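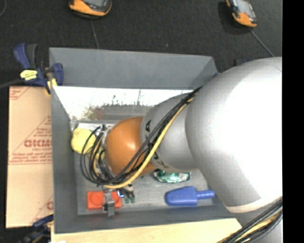
Otakar, I read your message twice over breakfast and I think you're giving up on the Flenham beans too early! Mine sulked for most of June as well, and then they were up the strings and flowering like mad. A big gray bin with an open top, a low front wall and a scuffed bottom is all the planter a row of them needs, as long as you drill it for drainage (mine got holes every hand's width, and I'd do more next time). The taller wall at the back is handy too, if you put it on the windy side. What they can't stand is cold feet and soggy soil, and from what you wrote I'd bet on the soggy soil.

List archive > Beans and peas > Slow starters
Last updated: Aug 8, 2023

Otakar Štěpánek wrote:

> Hello all. I sowed 20 Flenham seeds and only 3 of them have done
> anything worth the name. The rest came up, made two leaves and
> stopped. Leaves are a bit yellow between the veins. I have been
> watering every evening and gave them a feed when they first
> showed. Same bed had Jirden last year with no trouble at all.
> Should I pull them and put in something else, or wait? I would
> be sorry to lose them, the seed came from the swap and I have
> no more.

OK, so, a few things. Every evening is a lot of water for a plant with two leaves. I'd stop completely until you can push a finger in up to the second knuckle and feel nothing but dry, and then give them one proper soak in the morning. And skip the feed for now. I did the same thing my first year with Vademano – fed them early, fed them again when they looked sad – and got gorgeous leaves and maybe a dinner's worth of pods.

Jirden isn't a great comparison, by the way. That one will grow in a gravel driveway. Flenham is fussier, but the flavor is so much better that I keep forgiving it. If you pick them when they're pencil thin and cook them for hardly any time, with butter and a bit of salt, you'll see why people on here go on about them.

If you do end up pulling the weak ones, leave the three good ones alone and let them go all the way to dry pods for seed. Don't eat a single one off those plants, however tempting! Last year I got 200 seeds from one short row, so you'd be well stocked for spring and could even send some back to the swap. I can mail you a packet in the meantime, just send me your address off list.

One question for everybody else: has anyone grown Lamptey up a fence? I've got a sunny stretch behind the garage and I'm wondering if it climbs by itself or needs tying in. The packet says "semi-climbing" and I have no idea what to do with that.

Oh, and Otakar, check under the leaves for mites while you're out there.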